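Zulness Three-Strand Utility Rope, 30 ft: Review

Reviewed by Manon Lemieux, 30 May 2021

Zulness sells this rope as a general-purpose line for tie-downs, dog runs, boat fenders and light hauling. It is a three-strand twisted synthetic, sold in a 30-foot hank with heat-sealed ends and no hardware. The package gives a diameter and a short warning against overhead lifting. It does not say which fiber is used, and the Perron catalog page where I ordered it does not either.

Lay and finish

The lay is medium-hard and consistent along the length. I went through the whole hank by hand and found one place where a strand stood slightly high; it settled after the rope was loaded a few times. The surface has a light fuzz that increases with use. This helps knots hold and also picks up sawdust and dry leaves. Rinsing in a bucket removes most of it.

The heat seals are the weak point. One opened on the second day and the strands started to unlay from the end. I cut both ends back and whipped them with waxed twine. Anyone who has not done a common whipping should learn it before buying this rope, or use electrical tape and expect to replace it.

Coiling and storage

Twisted rope has to be coiled with the lay. For a right-laid rope such as this one, that means clockwise, with a slight roll of the thumb and fingers on each turn. Coiled the other way it forms figure-eights and then kinks, and a hard kink in three-strand is difficult to remove. The Zulness takes a coil well after break-in. Out of the package it wants to spring open.
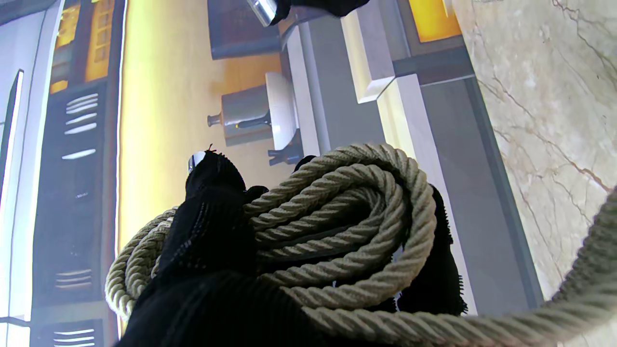
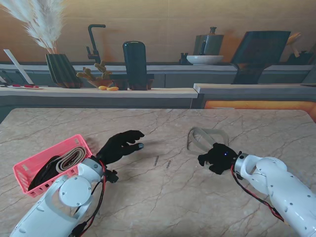

I keep short lengths in open bins and longer ones on a peg. Either works for this rope. A sealed tub does not if the rope goes in damp, as it dries slowly at the center of the strands.

Knots and splicing

Bowline, clove hitch and trucker's hitch all held without slipping at the loads I use for a small trailer. The bowline was easy to break afterward. A sheet bend to a thinner braided cord needed a second turn.

Splicing is straightforward. The strands open with a fid, keep their shape, and tuck cleanly. I made one eye splice with five tucks and a back splice with three. Francine Marchand, who borrowed the rope for a mooring job, made a second eye and reported the same -- with the comment that the first tuck needs to be pulled down harder than it looks.

Compared with the Drovis

The Drovis line is the usual alternative at this price. It is softer in the hand, its ends are better sealed, and it stretches more under a steady pull. For tying down a tarp I prefer the Zulness. For a dog run or a swing I would take the Drovis. It splices poorly, because the strands go limp once opened.

Rating: 4 out of 5. One point off for the ends.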